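Guild Pages > Plelisby > New Members > FAQ

Search the FAQ Enter a word or two Go

Questions new members ask us

Welcome, and thank you for reading this before posting in the hall! Most of what's below comes straight out of chat, where the same things get asked most evenings by perfectly nice people who have just found us. If you've played Fladdale for years you can skip down to the part about the bank, which changed in September.

What is Plelisby, and is it the right guild for me?

We're a mid-sized guild on the Bromard server, and we lean toward the slow side of the game. There's fishing, there's mapping, there's a lot of standing by the gate chatting, and a couple of evenings a week we put a party together and go into the deeper places. If you want to be first down every new dungeon, you'll probably be happier with one of the big raiding guilds, and we'll gladly point you to a good one. If you'd like company while you level a character who may never reach the cap, come on in.

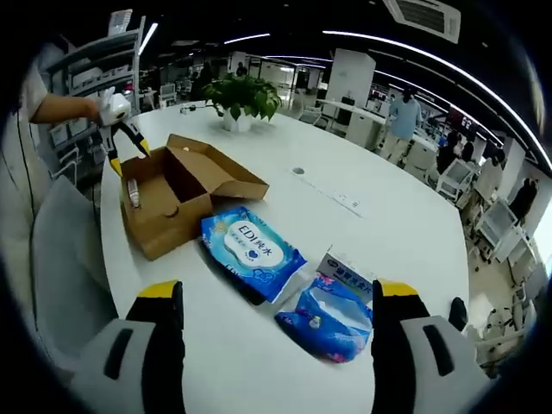 Do I need a certain level to join?

There isn't a minimum. You do need to have finished the harbor quests, only so that you can reach our hall on foot. Send a tell to any officer when you're standing outside and they'll come and open the door.

Can I bring more than one character?

You can bring as many as your account allows. We do ask that you put the name of your main in the note for each of the others, so that people know who they're talking to – it gets confusing when someone leaves the party as a knight and comes back two minutes later as a very small druid. Loot rolls go by player, so having four characters in the guild won't get you four chances at the same helmet.

How does the guild bank work now?

New members can take potions, food and arrows from the first tab as soon as they join. The second tab is crafting supplies, and you get that after two weeks. The third holds the rare things, and for those you ask an officer. The loan limit is 1000 gold at a time, and you pay it back before borrowing again. We used to keep a sheet with interest on it and everybody hated the sheet, including the people who kept it, so now it's simply the one limit for everyone.

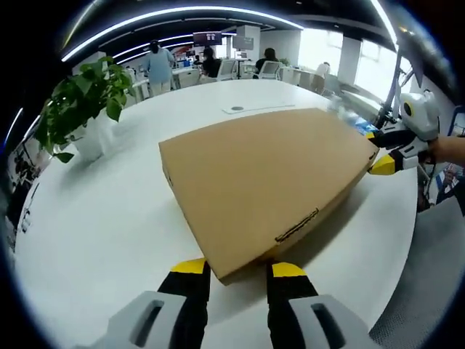
Donations are lovely but please look before you drop things in. Wolf pelts stack to 1000, and we have several full stacks that we'll never use up, so sell those to the trader and keep the money. What we run short of is blue thread, lamp oil and any kind of lockpick.

What is the Pärn run, and why does everyone keep talking about it?

Pärn is the drowned monastery at the north end of the lake map, and the run is our oldest tradition. You need a full party and somebody who can breathe for the group. It starts at the bell tower, and the one rule is that the bell doesn't get rung until the whole party is inside, because ringing it shuts the door. The last chest has a small chance at the abbot's lantern. One of our members opened it 362 times before getting one, so please don't come only for the lantern. Come for the flooded library, which is beautiful, and bring more healing than you think you need.

Do you still do the swap parcels? 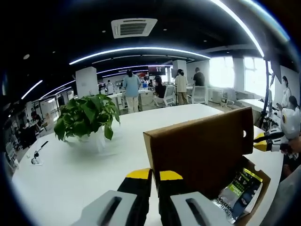
The swap is open twice a year to anybody who has been with us for a full season. You put your name down, you're given a partner, and you each send the other a few things to do with games: spare manuals, cloth maps, old strategy guides, a snack for the long nights. Snacks should stay in their own sealed wrappers. As for packing, a box like the brown one in the photo, with the tall flap that lifts up on the lid, is easier to fill neatly than a padded envelope, and maps in particular don't like being bent. Please agree with your partner on postage beforehand if you live in different countries, and tell them if there's anything you can't eat.

I missed a party I signed up for. Am I in trouble?

You aren't. Dinners burn, connections drop, babies wake up. If you can get a message to the leader, do, and they'll fill your spot. If it happens many times in a row, an officer may ask whether a different evening would suit you better, and that's all they mean by it.

How do I leave, if it isn't for me?

Type the leave command in the hall. You can keep any gear you've won, and you're welcome back later without any fuss. We'd be glad of a short goodbye if you have a moment – people do wonder.

Related pages
Hall rules
Bank tabs and who can open them
Pärn: suggested party and route
Blue thread: where to farm it
Swap sign-up and address form
Other guilds on Bromard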